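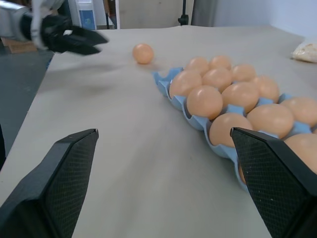

Why did a gripper that had handled eggs safely all morning start breaking them after lunch?
The gripper lost its force setting when it was restarted after a protective stop, and nothing in the cell program checked that the setting was still there.

Prukholm Technical College
Automation II, Unit 6: Faults that survive a restart
Handout revised 2/10/18. Throw out the January version, which has the wrong force on the second page and has cost us eggs.

Before you read

You need the state diagram from Unit 4 and a working memory of what "protective stop" means. If you think it means the red button, go back to Unit 4. A protective stop is one the machine asks for itself. An emergency stop is one that a person asks for, usually louder.

The cell

Two arms share one table. Each arm carries a two-finger gripper, and the job is to move eggs between the open tabletop and the molded tray. Both arms can reach the tray, so the program keeps a shared zone over it. Only one arm is supposed to be in the zone at a time.

The cell controller is an Astira. The grippers in this case are Fesa units, each with a small drive of its own that stores speed, opening width and closing force. The two arms talk to the cell controller and each gripper talks to its arm. Remember that chain, because the fault lives at the far end of it, where no one was looking.

Look at the finger close up in the picture. The inner face has a fine diamond or mesh pattern and the outer side is smoother, with a bevel. Texture is good for holding things. It does not know how hard it is holding them. An egg gives you very little to work with: it is smooth, it is round, and it offers no warning before it stops being an egg.

What the settings were supposed to be

Closing force for eggs: 9 newtons.
Closing force at factory default: 31 newtons.
Watchdog timeout between cell controller and gripper drive: 20 seconds.

The default is perfectly sensible for the parts the gripper was sold to handle. Write both numbers in your notebook side by side and look at them for a moment.

What happened

The cell was started in the morning with the normal routine. The startup block sent the egg settings to both grippers, both drives acknowledged, and the left arm ran 33 grasps with no damage.

Then the right arm entered the shared zone late, while the left arm was still leaving it. The zone monitor raised a protective stop, as it should. Both arms held position. So far everybody deserves credit.

The operator read the message, saw that nothing had touched, and left the cell stopped over lunch. During that time the left gripper's drive lost contact with the cell controller for longer than the watchdog allowed and dropped into its own safe state. Its safe state was "hold fingers still, wait for restart." Also fine.

After lunch the operator pressed Reset and then Resume. Reset restarted the gripper drive. The drive came back with its default values, because the egg settings had only ever been written to its temporary memory. Resume put the cell program back at the line where it had stopped, which was well past the startup block. The settings were never sent again.

The left arm picked the next egg at 31 newtons. We will not dwell on it.

The program reported "grasp OK." It reported this because its test for a good grasp was "fingers have stopped moving and force is at or above target." The force was certainly above target. The fingers had stopped, a bit closer together than usual. By the program's standards this was an excellent grasp, and it went on to place what it was holding in the tray.

The log

Cleaned up for reading. Times have been removed and the swearing in the operator comment field has been shortened.

STARTUP send params L, R ack L, ack R
RUN cycle normal
ZONE R entered, L not clear PROTECTIVE STOP
COMM L gripper timeout
DRIVE L safe state
RESET L drive restart, params: default
RESUME from line after stop
GRASP L OK
PLACE L OK
GRASP L OK
OPERATOR COMMENT not OK

The line that matters is the sixth. The drive told everyone exactly what it had done. The message was filed as information, in the same category as "log file opened," and the display was set to show warnings and up.

First explanations, in the order they were offered

The eggs were bad. Popular, quick, and impossible to disprove once the evidence has been wiped up. A later run with eggs from the same carton at the proper setting broke none.

The left finger was worn. The fingers were taken off and measured and put back on. This used up the rest of the afternoon. They were within tolerance. They were then reinstalled slightly crooked, which is a separate handout.

The stop had jolted the arm out of position. A reasonable thought. The taught positions were checked against the tray and found good.

Someone changed the force. The settings page on the operator panel showed nine newtons for both grippers, so this was ruled out. It was also the right answer. The panel displays the value stored in the cell controller, the one it intends to send. It does not ask the drive what it is using. The page is headed "Current Settings," and we have written to Astira about the word "current."

The fault, stated properly

Please learn to write these in one sentence without blaming a person or an egg. Mine is:

After a drive restart during a protective stop, the resume path returned the arm to motion without restoring or verifying the gripper's closing force.

Anything you add to that is a contributing factor. There were several, and for the assignment you will need to tell them apart:

– parameters kept in temporary memory in the drive
– a resume path that skips the startup block
– a grasp test with a lower limit and no upper one
– a restart message ranked below the display threshold
– a panel page showing the intended value as if it were the real one

Take away any one of these and the outcome changes. Be careful with that statement, though. Some of them would have prevented the fault, and others would only have let somebody notice it sooner. Students lose more points here than anywhere else in the unit.

Why this is a safety topic

Every year someone asks why a safety unit spends a week on breakfast. Put a hand near the fingers in place of the egg. An operator who has worked beside a gripper at the low setting has learned how it behaves, and will reach in to nudge a tray with that in mind. After the restart it is a different machine with the same paint. The risk assessment for the cell was done at the egg setting. Nothing in the assessment says "unless it has been to lunch."

The rule at Prukholm is that the assessment uses the highest force the hardware can reach, unless a lower limit is held by something that survives a restart. A number typed on a panel does not count. Neither does a sticky note, and we have had one submitted.

The repair

Done in this order in the teaching lab, on the Zarei training cell. That one has different hardware and the same bad habits.

1. Store the egg settings in the drive's permanent memory. On its own this only moves the problem to the day somebody fits a replacement drive.

2. Send the parameters again on every path into RUN. There are three such paths: Start, Resume, and Step. Most people remember two.

3. Read the force back from the drive and compare it. An acknowledgment means the message arrived. A readback means the value is in use. Refuse to move if they differ.

4. Add an upper limit on force and a lower limit on finger gap to the grasp test. Fingers that close past the width of the narrowest egg are holding either no egg or a recent one.

5. Raise the drive restart message to a warning that has to be cleared by hand.

6. Rename the page.

Testing the repair

You have not fixed it until you have tried to bring it back. Clear the shared zone, put a foam test block in place of the egg, and force the stop with the zone test switch. Pull the gripper's communication lead and leave it out for more than 20 seconds. Reconnect, reset, resume. The arm should stay where it is and the panel should say which value is wrong and on which side.

Repeat with the other gripper. Groups always test the left one because the story is about the left one.

Then repeat it from Step. Keep both hands outside the guard line throughout, including the hand holding your phone.

To hand in

One page. Draw the state diagram with all three paths into RUN, mark where parameters are sent, and mark where they are read back. Underneath, sort the five contributing factors into those that prevent and those that reveal, with one line of argument for each. Finish with your own one-sentence statement of the fault. You may not use the word "glitch."

Foam blocks are in the second drawer. Real eggs are issued only after the readback test is signed off, and they come out of the lab fee.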